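Folding work, before and after the cell
April, by Hadiza Ajayi

Planen put its first folding cell, the Paron, on the sorted-garment line last spring. I maintain the line, so these are notes on what changed for the people who work on it.

The cell takes shirts and towels that arrive flat or nearly flat. It handles over 1,000 pieces a shift. Anything bunched, inside out or with a sleeve caught underneath goes to the reject belt, and a person deals with it. Before the cell, a folder saw easy and hard pieces mixed. Now the same folder sees only the hard ones. The piece rate had been set for the old mix and stayed in place for three months, so people on the reject belt earned less for harder work. Rodel Lacson raised it twice. They are on an hourly rate now.

The other change is a new task. Three folders rotate into demonstration work, where they fold with a hand-held gripper in each hand and the motion is recorded for training. A session is 20 minutes, then a break. The grippers are heavier than they look, and the wrist complaints started in the second week – before the break rule. Two jaws can't do what ten fingers do, so the folders had to work out a different order: find an end, pull it clear, flatten, then fold. Milagros Marquez wrote that order down, and it is now the work instruction.

Demonstration hours pay the same as the reject belt. I think they should pay more. The skill being recorded took years to get, and the recording is used long after the shift is over. Management has the request. No answer yet.

Staffing on the line is the same as before the cell. Two people who left for other jobs were replaced.

3 comments

Tormod Brekke: What is the reject rate on towels? Ours is much lower than on shirts.

Hadiza Ajayi: Same pattern. Hoods are the worst.

Bienvenido Pangilinan: We kept the piece rate and lost our best folder over it. Fix the pay first.

Contact | Copyright Hadiza Ajayi | Back to top

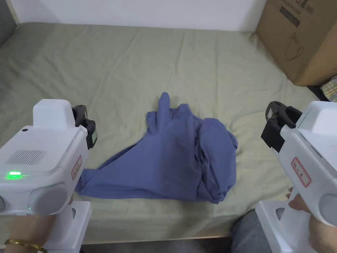
Bunched blue garment, one gripper in each hand.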